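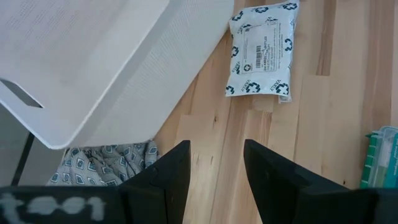
Sorting out the plastics drawer (and the tubs that lost their lids)

29 Dec 2020

Every year between Christmas and the end of January I get a bee in my bonnet about food containers. You know the drawer. You open it for one lid and the whole lot slides out onto the kitchen floor, and then you can't shut it again because a gravy jug has stood up at the back.

So yesterday I tipped the lot out on the bench and had a proper go at it. First job is matching. Every tub gets its lid put on, properly on, all the corners down. Anything left over goes in a bag, and the bag lives in the laundry for a month in case its other half turns up at my sister's place (it usually does, she's a shocker). After that it's recycling, or the shed for screws and hose fittings.

Second job is smell. Curry tubs, mostly. I fill them with warm water and a big spoonful of bicarb and leave them overnight with the lids floating in the sink. For the orange stain from bolognese, nothing beats a day out on the grass in full sun, inside facing up. I've tried lemon and I've tried those fizzy denture tablets, and the sun still wins!

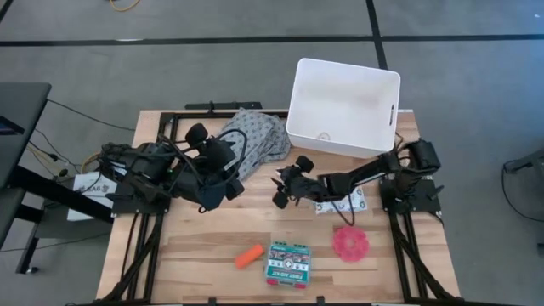
Tea towels and cleaning cloths are next on my list, as mine end up in the same drawer as the tubs and they really shouldn't. Fold them in thirds, roll them, and stand them up in an old ice cream container so you can pull one out without wrecking the rest. What you don't want is the grey patterned cloth lying crumpled on the table, which is how most of mine spend their lives. A cloth left in a heap goes musty in no time in our humidity, so hang it over the oven rail or the tap before you go to bed. Wash them hot, skip the fabric softener (it stops them soaking anything up) and dry them on the line. When they get too thin for dishes, cut them down for windows.

Back to the tubs. I keep the bases nested by shape, round with round and square with square, and the lids filed on their edges like records in a cheap wire rack I got at the Kanholm market.

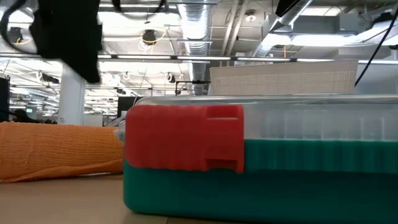

The long shallow ones won't nest with anything, so they go along the side of the drawer and earn their keep by holding something. Mine have the cookie cutters and the birthday candles in them. If you've got a pantry shelf that's deep and awkward, they work as pull-out trays too: flour sachets, yeast, jelly crystals, all the flat little packets that go missing.

Labels, last of all. Masking tape and a marker. I did buy the fancy chalk ones once and they came off in the dishwasher and gummed up the filter. Tape peels off clean if you do it before you wash, and if you forget, a dab of eucalyptus oil on a rag shifts the sticky bit. Write the date on anything going in the freezer, even when you're sure you'll remember what it is.

Next week I'm tackling the spice shelf, so if you've got a trick for clumpy onion powder, pop it in the comments.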